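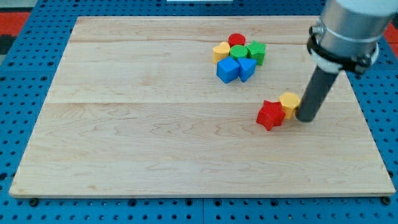
FOR IMMEDIATE RELEASE

Stestdale names Clémence Pruvost head coach of women's soccer team

Former Loltham midfielder takes over ahead of July season opener

STESTDALE, Apr 5, 2021 – Stestdale Soccer Club has appointed Clémence Pruvost as head coach of its women's first team. Pruvost joins from Lollau, where she spent four seasons as an assistant coach and the last two of those in charge of defensive work. She has signed a two-year contract with a club option for a third.

Pruvost replaces Ewan McPhee, who moves into the new position of sporting director. McPhee coached the team for six seasons and will now be responsible for player contracts, scouting and the link between the academy and the first team. He will not be on the bench on match days.

"I have played against Stestdale and coached against Stestdale, and the games were always hard," said Pruvost. "The group is young and most of the players have been together for a while. We want to press higher than the team did last season and keep the ball longer when we win it. That will take some work in preseason, and we have the time to do it."

As a player, Pruvost made 81 league appearances for Loltham as a central midfielder and was team captain for her last three seasons there. A knee injury ended her playing career. She began coaching with Loltham's under-16 girls before moving to Lollau.

McPhee led the search with club president Edgardo Tolentino. The club spoke with five candidates and held second interviews with two.

"Clémence came in with clips of our own matches and a list of things she would change," McPhee said. "Some of them were things I had chosen to do, so it was an interesting afternoon. She knows the league and she has worked with several of our opponents' players. I expect to be useful to her when she asks and to stay out of the way when she doesn't."

Coaching staff

Jomar Villanueva will stay on as goalkeeper coach and adds responsibility for set pieces. Villanueva has been with the club for five seasons and took charge of the team for two cup matches last year while McPhee was away.

The club is still looking for a second assistant coach and a strength and conditioning coach. Both jobs are part-time. Details are on the employment page of the club website, and applications go to the club office. Pruvost will take part in the interviews.

Preseason and tryouts

The first team returns to training next month at the Ouali Sports Park. Sessions will be held on weekday evenings, with a double session on Saturdays during the final three weeks before the opener. Training is closed to the public until further notice. The club will say when that changes.

Open tryouts will also be held at the sports park. There are 40 places, and players must register in advance through the club website. Registration closes when the places are filled. Players need to be 18 or older, or turn 18 before the season starts, and should bring shin guards and both firm-ground and turf shoes. There is no fee. Up to four players from the tryouts will be invited to preseason camp, with no guarantee of a roster spot.

Two preseason matches have been arranged, one at Lollau and one at home against Loltham. The home match will be played behind closed doors and shown on the club's video channel. Kickoff times will be posted when both clubs have confirmed them.

Roster

Captain Precious Estrella has agreed to a new one-year contract. The center back has started every league match for the past two seasons. Estrella missed the end of last preseason with an ankle sprain and has been training on her own through the winter.

"I talked to Clémence on the phone for an hour before it was announced," said Estrella. "Mostly about how she wants the back line to step up, and who talks to whom. I like that she asked what we thought had gone wrong at the end of last year. We gave up too many late goals and everybody on the team knows it."

Stestdale finished fifth last season, two points outside the playoff places. The team was third with four matches left and took one point from them. The rest of the returning roster will be announced in the coming weeks. Contract talks with three players are still going on and the club will not comment on them.

Tickets

Stestdale opens the season at home in July. The stadium holds 3,694, and the number of seats on sale for the first matches will depend on the public health rules in force at the time. Last year's season ticket holders will have first choice of seats and will be contacted by email. Holders who prefer a refund or a credit toward next year can ask for either one until the day before the opener.

Single-match tickets will go on sale after the season ticket period ends. Tickets will be sent by email or to a phone, and the ticket windows will be closed on match days. Prices are the same as last season.

The full league schedule has not been released. The club will publish it on its website as soon as it is available.

About Stestdale Soccer Club

Stestdale Soccer Club runs women's and men's first teams and a youth academy with almost 200 players. The academy trains at the Ouali Sports Park and has girls' and boys' teams from under-nine to under-18. The women's first team plays its home matches at Stestdale Stadium.

Media contact

Stestdale Soccer Club, Press Office
Interview requests for Clémence Pruvost and Ewan McPhee should be sent to the press office through the media page of the club website. Interviews this week will be held by phone or video. Portraits of the coaching staff are available on request.

###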